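Whitewashing or clear finish for a desk top in a north-facing room?
Forum: Furniture Finishing > Water-based and Low Odor

fedska_mill
Joined in May
I have a desk top, glued up from poplar, that is going into a small room on the north side of the house. The window is the only decent light and it's gone by 4 in the afternoon. My wife wants it white. I was planning on a clear waterborne finish. Before I commit to paint I'd like to hear from people who have lived with a white work surface for a few years. Mostly I want to know about yellowing, ink, and whether gloss level matters as much as the paint store says it does.

tallowandtack
Paint it. Poplar has green streaks and they go brown with time, and a clear coat won't hide either one. Use a bonding primer, sand with 220, then a cabinet enamel. Let it cure before you put anything on it. The can says it's dry the same day, but dry and cured are different things. I set a lamp on mine after a couple of days and the base is still printed in it.

Odell_R
I'd go the other way. White paint on a desk looks good for one winter. After that the front edge, where your wrists sit, goes gray, and you can't clean it out because it's worn into the film. Clear finish wears too but you don't see it. If she wants a light room, paint the walls.

tallowandtack
Wrist wear is a matter of what paint you bought. Wall paint will do that. A proper enamel won't, or at least mine hasn't.

Odell_R
How old is yours?

tallowandtack
2 years.

Odell_R
Come back at five.

birchbark_annie
Both of these can be true. I've done painted tops for a quilt shop in Drarley and the ones that failed all failed at the edge, where somebody had left a sharp corner. Paint pulls thin over a sharp corner. Round it over, even just with a sanding block, and it lasts a lot longer. Also prime the underside. If you seal only the top of a poplar panel it will cup on you.

fedska_mill
Thanks. The underside is bare right now so I'll take care of that. Edges are square, I'll ease them. Any opinion on sheen? The paint store pushed satin.

Imre Veres
Go flatter than satin if you can find one that holds up. I used to paint display counters, and the complaint I got most was glare, ahead of dirt. A glossy white top under a ceiling light gives you a bright spot right where the paper goes. A matte one spreads the light, and shadows land on it with soft edges, so you can leave a lamp on all day and not get tired of it. The trade-off is that matte burnishes. Rub one place hard enough with a rag and it turns shiny and stays that way.

What I'd suggest for your room is a white top and bare wood for whatever goes around it. A rail across the back in pale wood, clear coated, keeps the whole thing from looking like a refrigerator. It also gives you somewhere to screw things that isn't the painted surface.

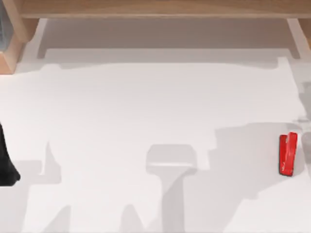 Keep the wood light. People like to put walnut against white and it's handsome, but in a dim room the dark pieces are all you see. Maple or birch with a waterborne clear will hold its color. Oil-based poly will take either of them to orange.

Odell_R
I'll agree with the part about oil poly.

birchbark_annie
Imre, what do you use for matte that doesn't burnish? I tried the Grerkberg counter enamel and it was shiny at the mouse spot inside of a month.

Imre Veres
I had the same result with Grerkberg. The Mikuš two-part is better but it has to be sprayed and you need a real respirator for it. For brushing, I put a flat waterborne clear over the enamel. Two thin coats. It still burnishes, just slower, and you can scuff the clear and recoat it without touching the color.

tallowandtack
Clear over white is where people get yellowing, though. Make sure it says non-yellowing and do a test board. Leave half of it in a drawer and half on a sill.

fedska_mill
The sill would have to be at somebody else's house, but I can do that. How long between the enamel and the clear?

Imre Veres
I wait 17 days. The label will give you a shorter number. If your room is cold, wait longer than I do.

Odell_R
And when it goes gray at the front, a cabinet scraper takes paint off poplar pretty well.

fedska_mill
Noted. Underside got its first coat of primer tonight. Test board is drying next to it, half enamel only and half with clear. I'll post when I have something to compare.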